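How to Set Up a Sorting Table for Packing Waste

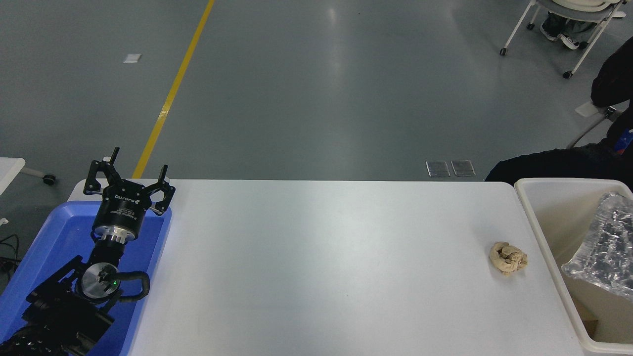 White table with a blue tray on the left, a white bin on the right and one wad of beige paper still to sort.

If you unpack deliveries at home or in a small shop, the paper and plastic pile up fast. A table with a container at each end lets you clear it in one pass.

What you need
A table with a flat top
A shallow tray
An open bin with straight sides
A cloth

Steps

1. Wipe the table and take everything off it. Leave the middle clear for the pile.

2. Put the tray on one side and the bin on the other. Both should be within reach without walking.

3. Decide what goes where. We use the tray for paper worth keeping and the bin for plastic bags and scraps of cardboard. Wojciech Dudek does it the other way around at his place, and that works too.

4. Tip a small amount of packing onto the table. Pick out the bags first.

5. Open up any balled paper and check inside for screws, spare keys or receipts. Smooth out the good sheets and lay them flat in the tray.

6. Tear off tape and labels before you save anything.

7. When the table is clear, separate the bin contents according to your local recycling rules. Many places want plastic film kept apart from cardboard.

Saved sheets can be stacked under a heavy book overnight. Sheyla Cárdenas cuts hers in 2 and uses them to wrap glasses.

Next: Storing flattened boxes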